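Living room, part two: surfaces, glare and the low stand

Jan 14, 2019. Filed under: Flat

The first part dealt with the shelves in the hall. This one covers the living room, where the problem is less about storage volume and more about how many horizontal surfaces we own and what ends up on them.

Starting point: the TV stand is long, low and black, and it runs along a white wall. I bought it secondhand from Beat Nägeli when he moved out of Dadham. It is a Gollier, out of production, and the spare shelf pins are a nonstandard diameter, so I had four turned at Baumgartner and paid more for them than I would like to write down. The top is level to within what my spirit level can show. It collects paper at one end. This has been true in every room the stand has lived in, including Beat's.

My measurements before moving anything: 207 cm of wall between the cabinet and the corner, 200 cm of which can be used if the socket stays reachable. The socket has to stay reachable. The television and the black soundbar under it were not up for discussion, so the question was what else could share the surface.

Glare. The window throws its reflection onto the right portion of the screen in daytime. With the screen off it is a block of white panes. With the screen on it washes out anything darker than a football pitch. I tried swiveling the set toward the sofa, which moved the reflection a little and made the cable run worse. A heavier curtain is the correct fix. Until then we watch after dark.

The light wood cabinet next to the stand has glass over its top. Glass is easy to wipe and encourages you to put jars on it, and jars make it hard to wipe. Flurina Marti, who has keys and opinions, proposed moving everything with a red lid to the kitchen. I recorded the proposal. The large jar at the corner has stayed where it is, as has the pink lidded box, which holds batteries sorted by size and one fuse of unknown rating.

The table is the folding one with the marble pattern, white with orange-red veining and a red edge. The legs cross underneath and splay, which costs knee room on the long sides and gains stability in return. I tested it with 4 liters of water in a bucket placed at each corner in turn. No tipping and no creep at the hinge. The surface shows glare as badly as the television does, but crumbs disappear into the pattern, so I consider the account balanced. It folds for Wernusport evenings, when the floor is needed for mats.

The floor is pale gray tile with a marble look. Every scrap shows on it. The black bin now stands out in front of the cabinet, where it can be reached from the table without getting up. Paper only. I have asked for this twice.

The sofa is dark gray fabric, two seats, against the back wall. The plush toys hold the left end of the backrest and Totoro has the armrest on the right, leaving both seats free for people. Behind the left side is the little table with the white lace cloth. The cloth came with the table and I have no plans for it.

Remaining work: the curtain, a cable clip behind the soundbar, and a decision about the stack of books and magazines at the left end of the stand. The oldest thing in it is a parts catalog, item 1261 circled in pencil, and I no longer remember what I wanted it for.

State of the room at the time of writing:
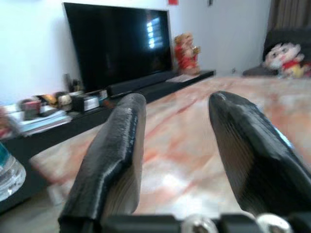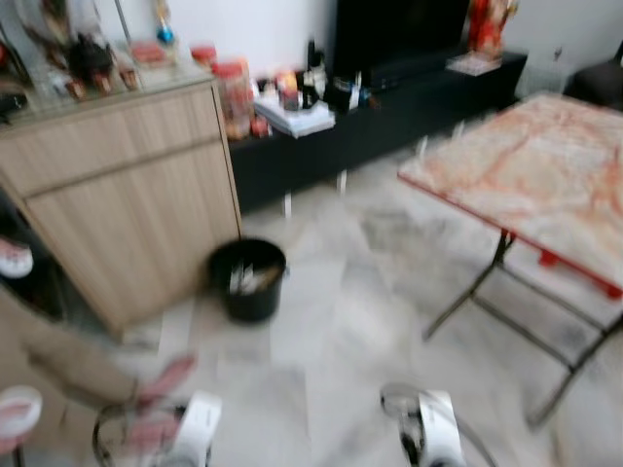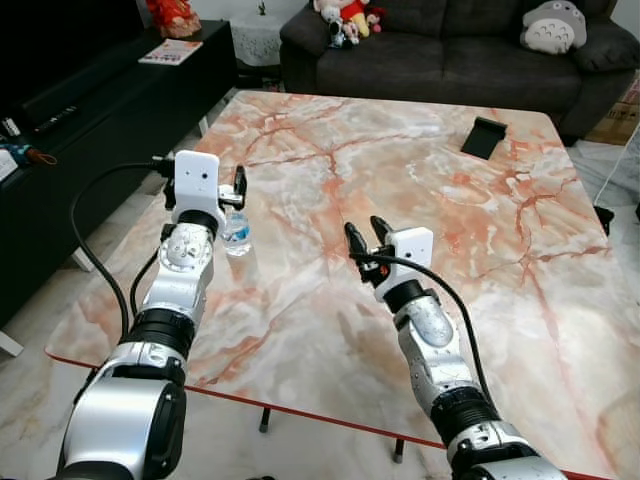
The living room with the marble-patterned table. Television in the first two, sofa in the third.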